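Newsletter > Workshops and Facilities > Handling Cell

Care of the four-fingered hand: revised routine for the Vemdale handling cell

The handling cell at Vemdale has now completed 3806 logged cycles since it was commissioned in November. Following the most recent inspection, the Facilities Office has revised the routine by which the robotic hand is looked after. The new routine takes effect on March 14, 2026 and replaces the sheet at present fixed to the cell door, which should be removed and returned to Blažena Doležal.

The principal change concerns the finger joints. Under the earlier arrangement these were wiped and checked every 234 cycles, whatever work the hand had been doing. Julián Bustamante's inspection report found that wear depended far more on the kind of object handled than on the number of cycles. Rounded objects approached from underneath place a sideways load on the fingertips, and the outer finger on the right had developed noticeable play after a long run of such work. The joint has been re-pinned and the fingertip replaced from stock.

Users are accordingly asked to enter the type of approach in the cell log, using the words "above", "side" or "beneath". After 25 cycles from beneath, the hand is to be brought to its rest position and the power isolated at the wall before anyone reaches inside the guard. Each finger should then be moved gently by hand through its full travel. A finger that catches, or that does not return as freely as its neighbours, must be reported to Shivam Solanki, and the cell is to remain out of use until he has signed the log.

The joints are to be cleaned with a dry lint-free cloth only. Solvent wipes have been withdrawn from the cell cupboard, as two fingertips were found to have softened at the edge where the wipes had been used. Replacement tips are ordered through Dornero and normally arrive within 12 working days. A small reserve is held at Pridstead, and requests to draw on it should be made to Hemant Katiyar.

The wrist camera has been refitted and its mounting screws marked with paint, so that any movement can be seen at a glance. The screws are not to be tightened by users. Where the paint lines no longer meet, the camera must be set up again with the calibration plate, a task that remains with Mr Bustamante. Blurred pictures during fast movement are to be expected and need not be reported. A picture that stays blurred when the hand is at rest should be entered in the log.

Members of the Kushwaha group, who have the use of the cell in the mornings, have kindly agreed to carry out the first check of the day. Afternoon users remain responsible for the closing check and for leaving the hand in its rest position with the fingers open.

Questions about the routine, and requests for instruction in the finger check, should be addressed to Ashok Katiyar at the Facilities Office. Printed copies of the new sheet may be collected from the same office.
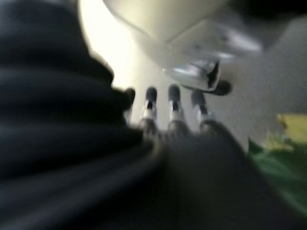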